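Lundley adds hand-washing point to shared office floor

Lundley has put a hand-washing point on the ground floor of its shared office, ending the walk to the upstairs restroom for tenants who work at the desks below. The unit was supplied by Pokel and went into use on Wednesday.

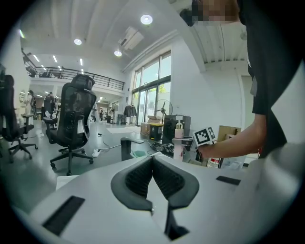 Page last changed: Wednesday, 8:28 a.m.

The unit is a freestanding cabinet with its own basin and faucet. It needs no wall mounting, and the floor under it was left as it was. Lundley said the work, including a new feed line and a drain connection, came in under the $3000 set aside for it. Pisar, the contractor, tested the drain at full flow before handing over the floor.

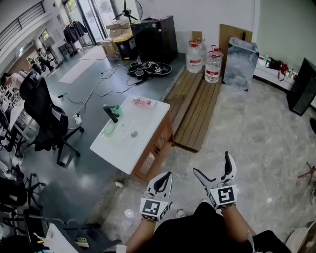 Water use on the floor is expected to stay low. Pokel's estimate is 28 liters on a normal working day, against the 200 the drain line can take in an hour. The basin has a round metal drain, the countertop is white, and the cabinet doors below have glass panels in wood frames. Pokel asks that the doors be kept closed and the countertop wiped down at the end of the day -- standing water will in time lift the edges. Drinking water is a separate matter and still comes in jugs.

Supplies fall to the tenants. Văn, the largest of them, will restock hand soap through June, after which the cost moves to the monthly service charge.

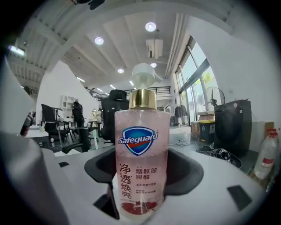
The charge itself does not go up this year. Lundley will read the meter every 8 weeks and post the results by the stairs. A second unit, planned for the upper level, depends on those readings and on whether the existing drain can be extended without opening the floor. Faults should be reported to the front desk.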